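Two hills and a soggy sandwich

Quick one tonight as I'm meant to be packing. Finally got my walk over Hulberg in, the long way, from the Tredik side. Have been going on about it since last August so some of you will be relieved.

Ayman Nasr drove. Left at silly o'clock, parked by the bridge at Tredik, only car there. 22 km on the day by his watch, mine died at the second gate. No surprise.

First bit is forest track. Dull. Long. Then a stile, then a sort of path which the map thinks is a proper path. It isn't. Bog, heather, more bog, a fence you follow on the left and then for some reason on the right. I went in to the knee once. Ayman went in to the knee twice and blamed me for both.

Better above the fence. Short grass, dry, lovely easy walking up to the shoulder. Wind got up about where you lose sight of the car park and that was the hat on for the day. Stopped behind a boulder for the first sandwich — cheese and pickle, squashed flat, wonderful.

Top of Hulberg is a big flat nothing with a cairn on it. Took us a while to decide which lump was higher so we stood on both. View north for all of a minute, Belkadi ridge with the sun on it, then cloud came in and that was that. Compass out. Ayman wanted to go straight down the nose, I wanted the col. We did the col. I was right, for the record, you could see the crags on the nose from below and they are not small.

Second hill is hardly a hill, you go over it on the way to somthing else, but it has a name (Fulard) so it counts. Up in 9 minutes from the col, not that I was racing. Second sandwich. Soggy by then, lid had come off the box.
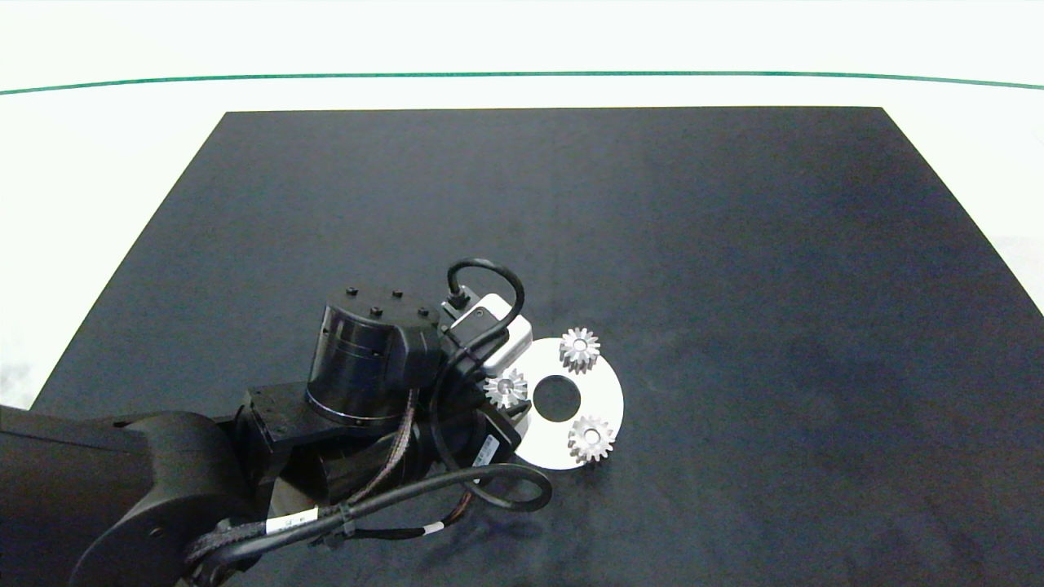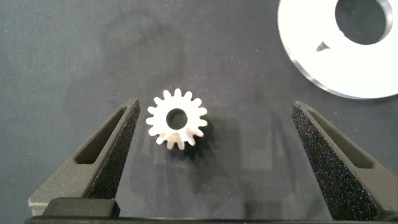
Small gear on the dark surface.
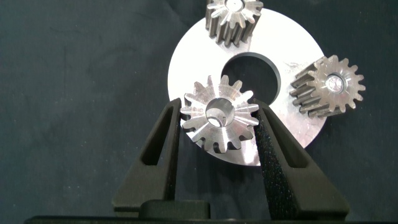
Anyway, the way down. Go east off Fulard till you hit the burn and stay on the near bank. There's a good trod once you find it, sheep mostly. We crossed too early and had to cross back, boots full, no point taking them off by then. The old wall takes you to the track and the track takes you to the bridge, and it goes on for ever, every bend looks like the last bend.

Back at the car at 2. Chips in the village, the place by the garage, big portions, cash only so bring some.

Would I do it again — yes, but after a dry spell and the other way round, get the burn done while the legs are fresh. And gaiters. Mine were in the cupboard at home, clean and dry.

Belkadi next, if the knee behaves. Ayman says he's busy. Will put the route up when I've worked out how to get it off his watch. Right, packing.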